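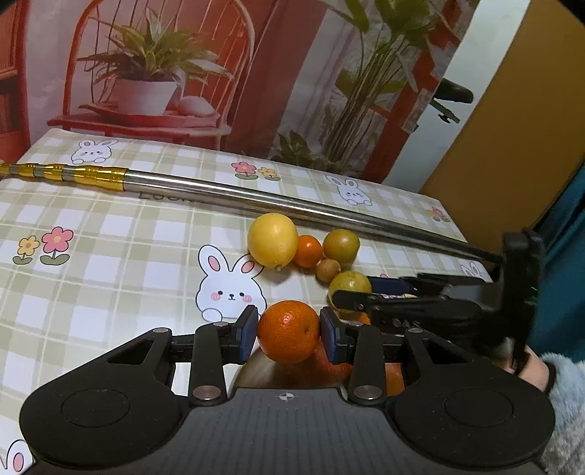

Der Dezember riecht bei uns nach Schale, seit ich wieder jeden Mittwoch über den Markt in Prerkow gehe und mehr heimtrage, als zwei Arme gut finden. Eigentlich wollte ich nur 4 Mandarinen fürs Regal im Flur, aber dann kam eins zum anderen, und jetzt liegt der halbe Tisch voll: die große blassgelbe Zitrusfrucht ganz links, daneben gleich eine kleine orange, und dann die grüngelben runden, bei denen ich noch immer nicht weiß, wie sie heißen. Die Mandarinen glänzen so schön, dass ich sie fast nicht essen mag – fast!

Am Abend habe ich dann doch die alte Schüssel von Tallis hervorgeholt und überlegt, was davon Marmelade wird. 400 Gramm Zucker sind noch da, das reicht für eine kleine Portion, und die Schalen trockne ich wieder auf der Heizung (60 Grad im Ofen waren mir voriges Jahr zu viel, da wurde alles bitter). Jetzt sitze ich mit Tee am Fenster, die Finger kleben, und ich bin recht zufrieden mit diesem Tag.

Tagebuch > Küche > Dezember

Zuletzt geschrieben
Quittenbrot, zweiter Versuch
Der Sutherland-Topf und ich
Regen in Prerkow
5 Gläser ohne Deckel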